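Open afternoon at Wallden, notes before I forget

Got there just after 2, parking already a mess, had to leave the car by the Traltent depot and walk. November and no coat, my own fault. Sign-in sheet, sticky badge, coffee from an urn. Then straight in.

The tour was Inês Caldeira, who runs the Purodton workshop side of the building. Talks fast, walks faster. 40 of us on the list, so we got split into two groups and mine did the upstairs first. Entili had the ground floor and I only saw it through a doorway on the way out. Next time.

Upstairs is one of the nicer work rooms I've been in. White corrugated ceiling, big window with black metal frames, a tree right outside. Lower panes partly covered with a white translucent panel. I want that for our place, we get glare all morning and the blinds are a joke. Asked what the panel cost, didnt get an answer.
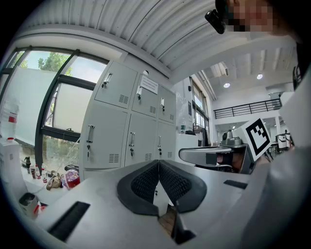 Upstairs room at Wallden, with the gray steel lockers and the big window.

Lockers: gray steel, six doors, three across and two high. Plain as anything. Inês says they came with the lease and she'd meant to replace them, then everyone got used to them. Bags in, keys on a hook, done. We have 60 people sharing a coat rack so I was takign notes.

Rent came up, someone always asks. 3,030 a month for the floor, heating extra. Quiet in the group after that one.

Missed the second half of the Q&A, had to run for the car. Handout is in my bag if anybody wants a copy, it's mostly floor plans. Next open afternoon is in spring, sign up at the front desk.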